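Skosira 460 double-wall storage cartons, pack of 20 – review

Reviewed by Laurier Grewal

The Skosira 460 is a plain corrugated carton sold flat in packs of 20. The number is the length of the long side in millimeters. I bought two packs to replace a mix of used grocery boxes in a storage room, where they hold canned drinks, spare hardware and paper files. They have been in use since March.

Construction

The board is double-wall with an unprinted kraft finish on both faces. Score lines are clean and fold at the first attempt. On one carton out of the first pack the long flap score was off by 3 mm, so the flaps overlapped when closed. The manufacturer's joint is glued on the inside and has held on every unit, including the ones loaded to the limit.

The top flaps meet at the center with no gap. They stay open when folded back past vertical, although new board has some spring in it and needs to be creased twice. Hand holes are not provided. For drinks this matters less than it sounds, as a hole weakens the panel exactly where a heavy load pulls on it.

Assembly

Each carton needs tape along the bottom seam. I used an H pattern with 48 mm tape, and one roll covered the first pack with a little left over. Taping only the center seam was adequate for paper, but with cans the outer edges opened slightly after a week. Assembly takes under a minute per box. 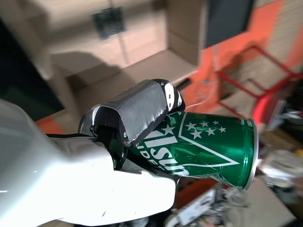

Green can with stacked cardboard boxes behind.

Load and stacking

The data sheet gives a stacking limit of 200 N for a closed carton. I stacked four high with mixed contents for the first two months. The bottom carton in the column nearest the door showed a slight outward bow on the long panel, which I measured at 4 mm with a straightedge. The short panels did not move. Columns filled with files, where the contents support the lid, showed no change at all.

Loose cans are the hardest load for this carton. They shift when the box is tilted and press on a small area of the panel. A sheet of board between layers helps. Skosira sells a divider set separately, but it is cut for bottles and the cells are too wide for a standard can. Trimming a sheet from a spare carton works just as well.

Humidity is the other limit. One carton left on a bare concrete floor went soft along the bottom edge and was thrown out. The rest stand on slats and are still stiff.

Labeling

Marker takes well on the board and does not bleed. Adhesive labels stick firmly, and removing one lifts the top layer of the liner. For contents that change often, a pouch label is the better choice.

Comparison

I previously used the Durnley 400, which is smaller and single-wall. It costs less and is easier to carry when full, but the corners crush early and the flaps tear at the score after repeated opening. The Skosira flaps have been opened most days and only two show wear at the fold.

Verdict

Good board, accurate cutting with one exception, and a sensible size for shelving. The missing can divider is the main gap in the range. Recommended for dry storage, with the bottom seam taped across the edges as well as the center.

Rating: 4 out of 5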